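Flolside pauses Lightfoot gripper trials after closing fault

GRETOW, 6 February 2023 - Flolside has paused all work with its Lightfoot hand-held gripper after a fault that let the fingers close without a command from the operator. No one was hurt. The pause covers all 30 units now out with test users, and units still on the shelf at Gretow will not ship.

The fault was first logged by a tester at the Gretow site during routine tabletop work. The trigger was released, the fingers should of stayed open, and they shut. The same thing has since been found in the logs of other units. Out of 3967 recorded grips checked so far, 76 show the fingers moving with no trigger signal. Most were small movements. A few were a full close.

Flolside is treating it as a safety matter. Closing force on the Lightfoot is set low but a finger caught between the pads would be pinched, and testers often reach in between grips to move things on the table.

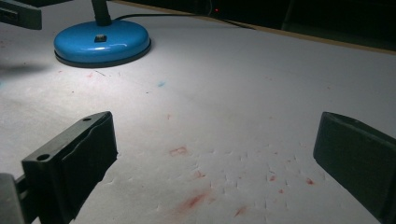
Lightfoot gripper fingers over a white work table, with desk lamp. Photo: Flolside

Early checks point to the trigger cable, supplied by Astach, and the way it bends where it enters the handle. That is not confirmed. Astach has been told and is running its own tests on cables from the same batch. A software cause has not been ruled out either - the firmware update sent to testers in August changed how the trigger is read, and that code is being gone over again line by line.

"We should have caught this sooner," said Hubert Wieczorek, head of product safety at Flolside. "The first odd readings were in the logs and we took them for noise. They were not noise. Until we know what is doing it, the grippers stay off."

What test users should do now:

Switch the unit off and unplug it. Do not try to open the handle.
Keep hands clear of the fingers while unpluging.
Do not roll back the firmware, the logs are needed as they are.
Pack the unit with its cable and wait for a return label. Labels go out this week.

Anyone who has had a pinch or a near miss, even a minor one, is asked to report it to the test desk on extension 390 at Gretow. Reports already sent in do not need to be sent again.

No date has been set for restarting the trials. Next update when the cable tests are done - or sooner if the cause is found.

Media contact: Flolside press office, Gretow

ENDS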